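Kapitel 4
Vorführen und Aufzeichnen: Woher die Beispiele kommen

Lernziele dieses Kapitels

Sie können erklären, was eine Episode ist und welche Angaben zu ihr gehören.
Sie können eine Aufgabenbeschreibung so formulieren, dass zwei verschiedene Personen dasselbe darunter verstehen.
Sie kennen die häufigsten Quellen für Einseitigkeit in selbst aufgenommenen Daten.
Sie können einen Aufnahmeplan für eine einfache Greifaufgabe entwerfen.

4.1 Ein Nachmittag mit dem Ladekabel

Wer die ersten drei Kapitel durchgearbeitet hat, liebe Leserin, lieber Leser, der weiß inzwischen recht gut, wie man aus Beobachtungen und Handlungen eine Strategie lernt, und hat vermutlich auch schon die eine oder andere Verlustfunktion auf Papier abgeleitet (falls nicht: Aufgabe 3.7 wartet geduldig auf Sie!). Wir haben dabei immer so getan, als lägen die Beispiele fertig auf der Festplatte, ordentlich durchnummeriert und alle gleich gut. Das war bequem, und für die Theorie war es auch völlig in Ordnung. In diesem Kapitel wollen wir uns nun der Frage zuwenden, wie die Beispiele überhaupt dorthin kommen, und ich gestehe gern, dass mir dieser Teil der Vorlesung jedes Jahr der liebste ist.

Als ich die Übung zum ersten Mal anbot, teilte ich mir das Labor mit Mitsuko Ichikawa, die damals den Datensatz Willeck aufbaute. Ich hatte mir vorgestellt, wir würden uns an einen Tisch setzen, den Greifer ein paarmal zum Ladekabel führen, den Stecker ziehen und wären zum Kaffee fertig. Mitsuko legte mir stattdessen ein leeres Blatt hin und bat mich, die Aufgabe in einem Satz aufzuschreiben. Ich schrieb: »Kabel vom Telefon trennen.« Sie las das und fragte, ob das Telefon dabei verrutschen darf. Ob das Kabel hinterher irgendwo liegen soll oder ob es dem Greifer aus den Fingern fallen kann. Ob man am Kabel ziehen darf oder nur am Stecker. Und was gilt, wenn jemand statt des Telefonendes das Ende am Netzteil löst, denn getrennt vom Strom wäre das Telefon dann ja auch. Nach einer halben Stunde hatte ich eine volle Seite, und aufgenommen war noch nichts.

Diese Seite nennen wir in diesem Buch die Aufgabenkarte. Sie enthält den Ausgangszustand, den gewünschten Endzustand, die erlaubten Mittel und die Bedingungen, unter denen eine Vorführung abgebrochen wird. Sie werden im Laufe des Semesters mehrere solcher Karten schreiben, und ich bitte Sie herzlich, die erste nicht wegzuwerfen. Es ist sehr lehrreich, sie im August noch einmal hervorzuholen.

4.2 Die Episode als Grundeinheit

Eine Episode ist eine zusammenhängende Aufzeichnung vom Ausgangszustand bis zum Ende eines Versuchs, ganz gleich, ob dieser gelingt. Zu ihr gehören die Bilder der Handgelenkkamera, die Stellung des Greifers, seine Öffnungsweite und ein Zeitstempel für jeden Messwert. Dazu kommen Angaben, die man hinterher nicht mehr aus den Messwerten rekonstruieren kann: wer vorgeführt hat, welche Aufgabenkarte galt und ob der Versuch als gelungen gewertet wurde.

Unser Übungsdatensatz Triltlow, den Sie von der Begleitseite laden können, umfasst 2246 Episoden, verteilt auf 25 Aufgabenkarten. Für die Karte »Ladekabel« sind es 330. Das klingt nach viel, und wenn man einen Nachmittag lang selbst vorgeführt hat, dann fühlt es sich auch nach sehr viel an. Im Vergleich zu dem, was an einem gewöhnlichen Schreibtisch alles anders liegen kann, ist es wenig, und deshalb müssen wir uns überlegen, welche Episoden wir aufnehmen.

4.3 Streuung der Ausgangslage

Nehmen wir an, Sie legen das Telefon vor jeder Vorführung an dieselbe Stelle, mit dem Anschluss zum Greifer hin und dem Kabel in einem geraden Strich. Das gelernte Modell wird dann vermutlich an genau dieser Stelle ordentlich arbeiten und wenige Zentimeter daneben ins Leere fassen. Variiert werden sollten deshalb mindestens die Lage und Drehung des Telefons, der Verlauf des Kabels, das Licht und die Umgebung, also alles, was an Steckdosenleisten, Netzteilen und weiteren Kabeln in der Nähe liegt. 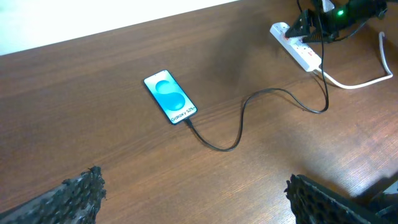
Gerade beim Kabelverlauf greifen Menschen erstaunlich schnell auf Gewohnheiten zurück. In der Übungsgruppe Noguchi (wir benennen unsere Gruppen nach den Arbeitsplätzen) lag das Kabel über lange Strecken der Aufnahme in fast derselben Schlaufe, obwohl alle Beteiligten überzeugt waren, es jedes Mal neu hingeworfen zu haben! Abhilfe schafft ein kleiner Stapel Legekarten, auf denen jeweils eine grobe Kabelform skizziert ist. Vor jeder Episode wird eine gezogen, und nach 5 Episoden wird zusätzlich das Telefon gedreht. Das Aufnahmeprogramm Drurnent, mit dem wir in Anhang B arbeiten, kann die Ziehung auch übernehmen und trägt die Nummer der Legekarte gleich in die Episode ein.

Ein zweiter Punkt betrifft den angeschalteten Bildschirm. Ein leuchtendes Display sieht für die Kamera ganz anders aus als ein dunkles, in dem sich womöglich noch die Deckenlampe spiegelt. Nehmen Sie bitte beide Zustände auf und vermerken Sie den Zustand in der Episode. Tun Sie es nicht blockweise, also nicht erst die eine Hälfte hell und dann die andere dunkel, denn mit der Zeit ändern sich auch Ihre Übung, Ihre Geduld und das Tageslicht, und diese Einflüsse lassen sich später kaum noch auseinanderhalten.

Aufgabe 4.1
Schreiben Sie eine Aufgabenkarte für das Lösen eines Ladekabels. Tauschen Sie die Karte mit einer zweiten Person und lassen Sie sich die Aufgabe von ihr vorführen, ohne mündlich etwas zu ergänzen. Notieren Sie jede Stelle, an der Sie gern dazwischengerufen hätten.

Aufgabe 4.2
Entwerfen Sie einen Satz von Legekarten für denselben Aufbau. Begründen Sie, welche Kabelformen Sie zurückhalten würden, um das Modell später daran zu prüfen.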